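Setting Up the Supply Point for Your Front Office
By Treasa Lynch
November 29, 2019

Welcome to the part of the Ravis office guide that people tend to skip! Please don't skip it. A good supply point saves your team a surprising amount of wandering about, and it takes one quiet afternoon to set up.

1. Pick a spot everybody already walks past - next to the printer is usually fine.
2. Write a list of what gets used in a normal month, and leave off anything that was ordered once for a single event.
3. Set a reorder level for each item. For pens we suggest 30, and for mailing envelopes 50.
4. Name one person to place orders, plus a backup for vacations.

Note: If your office has more than 70 staff, set up a second point and keep a separate list for it.
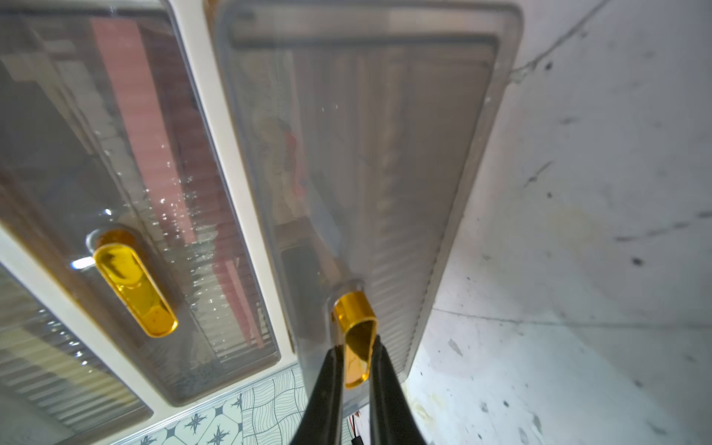 Labels come next, and it's worth going slowly with them. Use the same word on the label that you used on the order list, so that "sticky notes" doesn't turn into "memo pads" halfway down the hall. Clear drawer fronts with a bright yellow handle are easy to point a new hire toward, but put a label on them anyway, placed so the handle stays free.

5. Check the levels every 4 weeks and update the list while you're standing there.

Caution: Keep toner and cleaning fluids away from paper goods, and never store either one above shoulder height.

Related sections
Sharing a Meeting Room Calendar
Welcoming a New Hire
Handling Incoming Mail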